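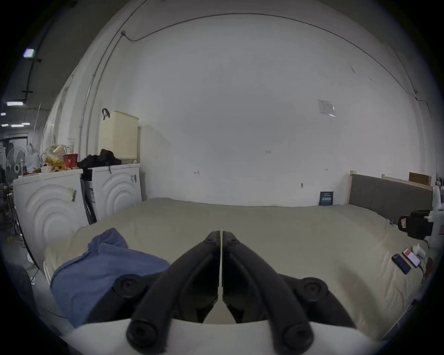

3.2 Demonstration capture

Demonstrations were recorded with a hand-held gripper whose two curved fingers match those fitted to the arm at test time. The operator holds the tool, performs the task directly and closes the fingers with a trigger. A wide-angle camera on the tool records the fingers and the work area together, so the view stored during teaching is close to the view the policy receives later. Joystick teleoperation was kept as a second source of data, using the Geltent controller described in Section 3.1.

The tasks in this part of the study take place on and beside a bed. They were chosen for the soft support surface. A sheet gives way under a fingertip, and a small rigid item such as a smartphone may tilt before the fingers close on it. Operators were told to approach slowly, to stop above the item with the fingers open, and to lower the tool only when the item lay between the two tips.

Figure 2. Views from the hand-held gripper over the bed. The fingers are nearly touching in the first view and spread apart in the second. 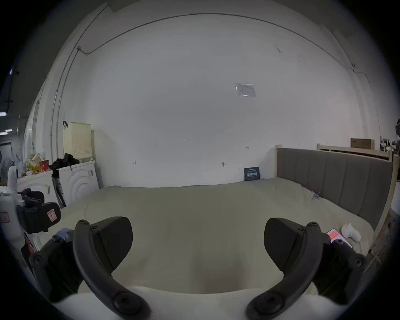
Finger opening was logged with each camera frame and scaled to the interval from zero (closed) to one (fully open). Tool pose was recovered offline from the same video. Large plain areas such as walls and sheets offer few features for tracking, and recordings in which the pose estimate jumped were dropped – no attempt was made to repair them by interpolation.

The full set holds 600 demonstrations, split evenly between the two methods. Two operators, F. Esteves and P. Ghauri, recorded all of them after a short practice period. Items were moved by hand between recordings, without a fixed layout. Each recording was then trimmed to start at the first deliberate motion of the tool and to end when the fingers reopened after release. Trimming was done by L. Dixit in the Ukik annotation tool, and R. Koller checked the start and end points before training.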